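Practical Robotics, Block 2
Handout 5: When the cable stops the arm

Read this before the second bench session. It follows on from Handout 4 (protective stops and how to clear them) and assumes you have the joint limits sheet to hand.

1. The fault

The arm on the kitchen bench was running the table task from the Clomano set: pick up an item, carry it to the oven or back to the plate, release, return to the start pose. It had been through 83 cycles without trouble. On the next one it went into a protective stop halfway through the return move, with the wrist turned well round and the gripper closed.

The message on the controller was a torque limit on the wrist. The group on shift cleared it, jogged the arm back to the start pose and ran the task again. It stopped in the same part of the move. They cleared it again. On the third stop the gripper lost its connection as well, and the session was ended there.

2. What was found

The gripper cable had been tied down too close to the base. There was enough slack for the moves the task had been taught with, but the planner was free to choose another way round, and sometimes it turned the wrist the long way. Each time it did, the cable pulled tight before the joint got to its target. The arm felt the pull as a load it did not expect and stopped, as it should.

The strain on the plug came from clearing the stop and running again. One pull would probably have done no harm. Several in a row loosened a pin.

Points to note:
The protective stop worked correctly all three times.
The message named the joint that felt the load. The cause was the cable.
The log for the third stop shows 20 seconds between clearing and restarting. Nobody could have checked the cable run properly in that time.

3. Why the simulation did not show it

The model used at the Clistholm lab has the arm, the table and the oven in it. It has no cables. A move that is free of collisions in the model can still wrap a cable round the forearm, or drag it over a bowl. The plan was run 300 times in simulation with no errors, and the group took this as proof that the return move was safe. It was proof that the rigid parts did not touch.

The same goes for anything light on the table. The model has the items where they were at the start of the run. If a loop of cable shifts one of them, the model does not know, and the next pick goes to the wrong place.

4. What has been changed

The wrist is now limited in software to one turn either side of the start pose. The return move goes through a fixed waypoint above the table, so the planner has less freedom. The cable has been tied again with a longer loop. It is to be looked at before every session and replaced at 3,000 cycles, whatever its condition.

5. Procedure after a protective stop

Leave the arm where it is. Do not jog it yet.
Write down the message, the joint and the cycle number.
Look along the whole length of the cable from wrist to base – both sides, and underneath.
If the cable is tight, turn the wrist back by hand guiding, slowly, with a second person at the emergency stop.
Check the plug at each end.
Clear the stop and run one cycle at reduced speed.
If it stops again in the same place, the session is over. Fill in the fault sheet.

Keep your hands out of the space between the gripper and the oven throughout, including when the arm is stopped. A stopped arm still has power.

6. Exercise

Look at the layout of the bench. Mark the places where a loop of cable could catch on something or move it, then suggest one change to the layout and one change to the task. Half a page is enough.

The kitchen bench, with the oven on the right-hand side
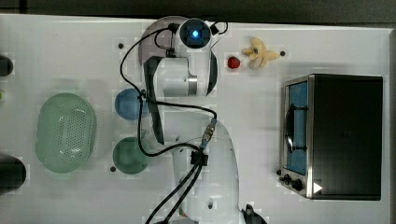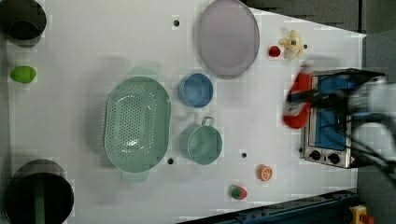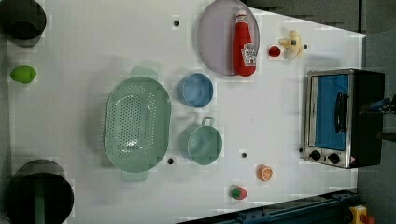
A reply from Lumatstead, where the previous version of this handout was used in October, disagreed with section 4. Limiting the wrist hides the problem, it said, and people stop looking at the cable once the software is supposed to be looking after it. Their bench uses a spring-loaded cable guide and leaves the wrist free, "and we still get the odd stop, usually when someone has moved the guide to clean under it". They would also like the fault sheet to have a space for who last tied the cable.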